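Portes ouvertes chez Herkora : le robot et le pot

À Juviscombe, on nous avait promis l'avenir de la manutention domestique. Il tient, en ce matin d'avril, sur une table blanche. Herkora ouvre son atelier à 20 visiteurs, café compris, et Binta Ekpo, la directrice, parle déjà de cuisines, d'hôpitaux, de cantines. 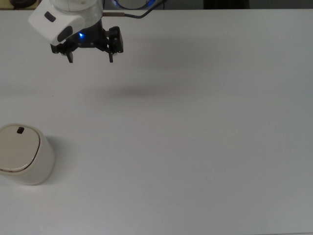

La pince ouverte au-dessus de la table, un pot à couvercle à proximité.

Ikechukwu Ogbonna, l'ingénieur chargé de la démonstration, annonce 200 essais par semaine. Combien de réussis ? « Cela dépend de ce qu'on appelle réussi. » On aurait aimé qu'il développe. Le communiqué, lui, évoque une « dextérité proche de l'humain » - formule que ma voisine, Yetunde Okafor, logisticienne à Bristumach, souligne deux fois au stylo.

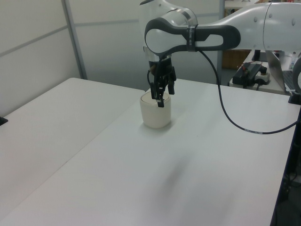 Les deux doigts de la pince à l'aplomb du récipient, dans l'atelier de Juviscombe.

Elle est venue pour acheter, éventuellement. Ses questions sont simples : que fait la machine d'un récipient gras, d'un couvercle mal posé, d'une étagère encombrée ? Réponse d'Ogbonna : ces cas figurent au programme du second semestre. Le prix ? Pas encore fixé.
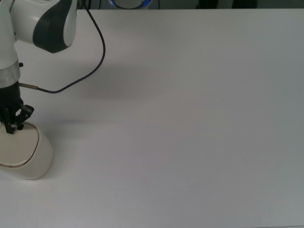
Reste que le bras a de l'allure, et que l'équipe ne triche pas sur tout. Jabari Gachanja, technicien, admet volontiers qu'il faut 3 personnes pour préparer une séance. À ce compte, une seule suffirait pour soulever le couvercle. Mme Okafor a repris le train avant le déjeuner, sans laisser de carte.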